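February, 4:10 pm. Equipment budget, second pass

Châu wants the Drotimar quote signed before the price lapses. 800 per gripper pair, 14-week lead. I'm not convinced. Their cycle numbers come from towels, and our work is T-shirts. Belmonte never sent test data at all, so I've crossed them out.

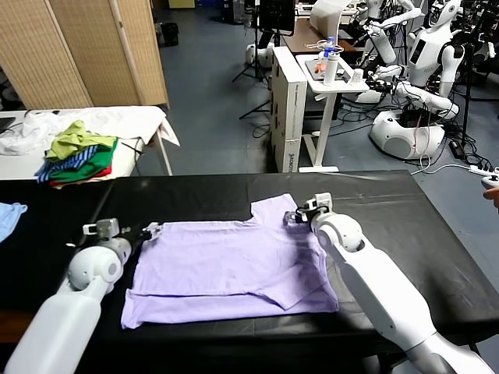

If we buy anything this quarter I'd put fingertips first. Filtex has pads at 22 a set and we can swap those ourselves. A second pair of grippers only makes sense if wear is what's costing us folds, and the log doesn't show that. Letay Assefa thinks it's the hem step. Could be. She has 114 attempts tagged and I've read maybe half.

To do: ask Drotimar for a loaner. Ask again about spare cables, left out of the quote both times. Ellel service plan: no.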